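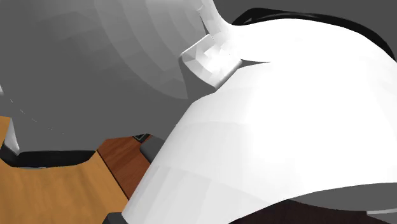
Demonstration collection (robot learning)

Demonstration collection is the gathering of recorded task examples from which a robot control policy is trained. Each example, usually called an episode or a demonstration, pairs what the robot's sensors reported at each moment with the command it was given at that moment. The practice is used in imitation learning and, less often, to give reinforcement learning a starting point.

Episodes may be gathered on physical robots, in simulation, or in both. In simulation the arm, the table and the objects are rendered by a computer, and camera views are produced at the same rate as the joint readings. Many simulated scenes use plain surfaces and low-polygon models to keep rendering fast.

Methods

In teleoperation, a person drives the robot with a handheld controller, a joystick or a smaller copy of the arm. In kinesthetic teaching, the person moves the arm by hand while its joints are left free. Scripted collection uses a planner that already knows where every object is, and is mostly limited to simulation. The learned policy does not receive the object positions and has to work from the camera views.

The Piltent recording format, first released in July, stores each episode as a single file with a header, a list of time steps and a success label. Ragnarsson, an earlier format, kept images and joint readings in separate folders, and conversion between the two can shift the images by one step if the first reading is missing.

Camera placement

Most setups use at least one fixed view of the workspace and one view that moves with the arm. Views set close to the robot are often blocked by its own links. A large link can hide most of the table for part of an episode, and the small objects with it. Some projects delete these views. Others keep them, on the grounds that a policy will meet the same blockage in use, and rely on a second camera to cover the gap.

In simulation a camera can be put anywhere, including positions where no real mount would fit. Risier advises against such positions in its collection guide unless the data will be used only in simulation.

Size and quality

The number of episodes needed depends on the task. The Anolora tabletop set holds 1,142 episodes across 6 tasks, recorded with 2 cameras. Its notes state that 50 episodes were enough for the simplest task, a straight push, while the stacking task was still improving when collection stopped.

Common faults include long pauses at the start of an episode, operators who solve the same task in very different ways, and starting positions that vary too little. Failed attempts are normally labeled and stored apart from successful ones. Pauses are usually trimmed by a motion threshold, although this can also remove the short stop before a grasp.

See also

Behavior cloning
Domain randomization
Motion planning
Teleoperation

This page was last edited on April 29, 2023.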